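Visit report: display supplier open day at Carkthorpe

I went to the January open day at the Carkthorpe works, where Wirkutier make and repair display units for aircraft cabins and flight decks. The invitation went to maintenance firms and a few smaller operators. I was there for our own workshop, which looks after regional turboprops and sends out a good many seat-back screens and attendant panels for repair each year.

Getting there

The works is on the old dye mill site at the edge of the town. The mill dates from 1825 and the front office is still in the original building, with the production halls behind it. Parking is at the rear, past the second barrier. The signs send you to the first barrier, which is for lorries, and three of us ended up queueing there. Reception opened at half past eight and the first talk began at nine. Bring photo ID, as you can't get a visitor badge without it.

Morning talk

Buppha Phetsri, who runs the repair side, gave the opening talk. She kept it to the subject of returns. Last year they took in 297 cabin panels under the repair scheme. The largest group of faults was in the connectors at the back, and the next was the backlight. Cracked front glass came third, which surprised me, as it is the main thing we send.

She asked operators to stop cleaning panels with alcohol wipes that are not on the approved list. The wrong wipe clouds the anti-glare coating over a few months, and the only cure is a new front sheet. She passed round two sheets, one good and one clouded. Under the room lights they looked much the same. Held up towards the window, the clouded one had a milky patch across the middle.

There was a question about turnaround. The target is 20 working days from receipt, and she said they miss it when the paperwork arrives without the part's removal record. Our own records are usually in the box, though I will check that stores are putting them inside and not taping them to the outside.

Production hall

We went round in groups of eight. Overshoes and a coat are needed for the bonding room, and phones go in a locker. The bonding room is where the cover glass is fixed to the panel with clear adhesive. It is kept at a steady temperature and you look in through a long window, so there is not much to see beyond people at benches in hoods.

The next area was more useful to us. Each finished unit is run for a day and a night in a warm cabinet, then checked for brightness at the centre and at the four corners. It is also checked from the side, with the reading taken at several angles. For flight deck units this matters a good deal, as both pilots have to read the same screen from their own seats. Cabin units get a shorter version of the same check.

The vibration table was running when we came past, with an attendant panel bolted to it. It is loud even behind the screen. The operator said they fix the panel with the same four screws the airframe uses, torqued to the same figure, as an early batch passed on a stiffer mount and then worked loose in service.

Yagi panel

The new product on show was the Yagi, an attendant panel to replace the older Rallell. It fits the same cut-out and uses the same rear connector. The old panel has a row of membrane keys under the screen and the new one puts lighting, chime volume and cabin call on the screen itself, with two real keys kept for call reset and emergency lights.

I tried one on the stand for ten minutes. The text is larger and I could read it from well off to one side. The menus are a level deeper than I would like. Changing the galley lights took three presses, against one on the Rallell. Snežana Spahić from the design team said the first screen can be set up by the operator, so the galley lights could be moved to the front. She is going to send me the set-up guide.

The Yagi weighs a little more than the panel it replaces. It draws less power at full brightness and much less when dimmed for night. They plan to build 125 in the first run, and spares for the Rallell will be held for as long as there are units in service under contract. I asked what happens to operators without a contract and was told to write in.

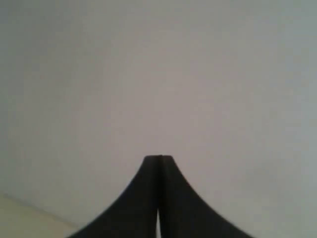
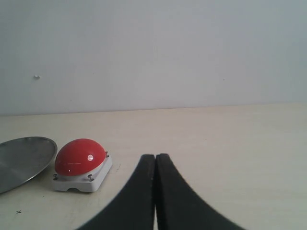
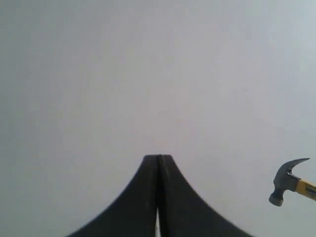 Lunch and afternoon

Lunch was sandwiches and soup in the canteen. I sat with two people from a firm that refits older business aircraft, and they have the same trouble as us in finding backlights for the early seat-back units. They have been buying scrapped units for parts. We agreed to swap lists.

The afternoon was a short practical session on removing and packing panels. Most of it we do already. The points I noted were:

Fit the connector cap before the panel leaves the aircraft, not at the bench.
Pack the unit face down on the foam supplied. Bubble wrap marks the coating.
One unit to a box, even for small panels.
Write the fault as the crew reported it, including whether it came and went.

The last one caused some discussion. Several people said their crews write "screen u/s" and leave it at that. The repair staff said an intermittent fault that isn't described as one will often pass every test and come straight back with a "no fault found" label, and the inspection fee is still charged.

The day finished at half past three. I have the slides and the revised wipe list, and copies are in the workshop folder. The next open day is planned for the autumn and will cover flight deck units only.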